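Can a Machine Put the Groceries Away Yet?
Final project report, Introduction to Automation
Siu-fong Siu, Hoi-yan Lui, Wen-hsiung Lam
Submitted 16/09/2022

Why we picked this

Our group started with a complaint. Every few months a video goes around of a robot folding a towel or loading a dishwasher, and the comments fill up with people saying they will have one at home soon. None of us has met anyone who owns one. The three of us share an apartment kitchen and would happily pay to stop sorting produce, so we asked a narrow question. If you hand a two-finger gripper a mixed bag of fruit and vegetables, how much of the sorting can it do, and who is doing the thinking?

Our advisor, I-hsuan Kwok, warned us that "chores" was too big a topic for one term. We cut it down to moving produce from a flat surface into a plate, a bowl or a tray. Shelves, refrigerators and bags were left out. Keep that in mind when reading the results, because a real kitchen leaves nothing out.

What the sales material says

We read product pages for two machines, the Onley and the Stakia. Both promise help "around the home." The Onley page shows a clean counter, one apple and one bowl. The Stakia page shows a longer clip, but it cuts away between picks, and we could not find an uncut version. Neither page says how many tries were filmed. We wrote to both companies. Onley sent us a brochure and Stakia did not answer.

A grocery store in our area, Ostus, has a shelf-scanning machine that rolls up and down the aisles. Hoi-yan spoke with the night manager, who said it is good at finding gaps and that a person fills them. It does not lift anything. We think this is a fair picture of where shop-floor automation is today, at least in stores the size of ours.

How the work is done

We kept to hand-held grippers. The fingers are the same general idea as the ones on a robot arm, but a person supplies the arm, the eyes and the decisions. That gave us a best case. If a task is awkward with a human brain behind the fingers, we would not expect a machine alone to find it easy.

The plum is the kind of item we cared about most. It is round, glossy and a little wrinkled, and it has to be held from two sides by ridged pads. Squeeze too little and it can slip, too much and you have jam. A person with bare hands solves this without noticing. The carrot is simpler to grab but has to end up lying in a bowl, and bok choy has leaves going every which way, so there is no obvious place to pinch. We also wanted more than one kind of container in play: a plate, a bowl and a tray with sloping sides, on top of a crinkled plastic sheet over a bed. A soft, creased surface is much closer to real life than the Onley counter.
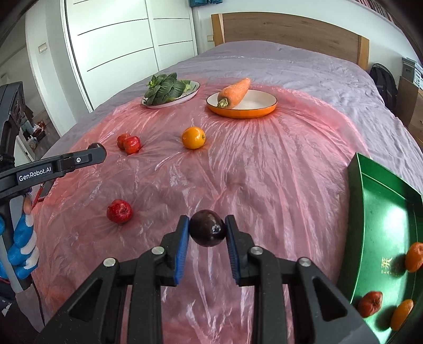 What we found

We logged 200 picks, shared among the three of us. A pick counted as good if the item reached the right container without being dropped or marked. We called nine of the 200 bad, mostly soft fruit. That looks great until you remember a human was steering every one of them.

Speed was the bigger letdown. Wen-hsiung sorted the same items by hand and was finished while Siu-fong was still lining up on her second apple. Practice helped some. By the last session we were faster, but none of us ever wanted to keep using the gripper once the session was over.

Leafy vegetables gave us the most trouble. Our notes say "try again from the stem" over and over. We never found one grip that suited every bunch.

What we could not test

We had no machine to run on its own, so we cannot say what an autonomous robot would score. A graduate student, Tsung-han Shek, told us a learning system might want 1000 examples of a task, or far more, before it is worth watching. Our 200 would not go far. He is more hopeful than we are and thinks we were too hard on the hardware. He may be right about that — the fingers were better than we expected.

Our view

For now, we would not buy one. The gripping part is close to good enough for firm, round things. Deciding what goes where, noticing that a plum is past its best, and coping with a surface that shifts are still human jobs in everything we saw.

If another group takes this on in January, we suggest starting with the greens and timing every pick from the first day. We only began timing halfway through and had to throw out our early speed notes.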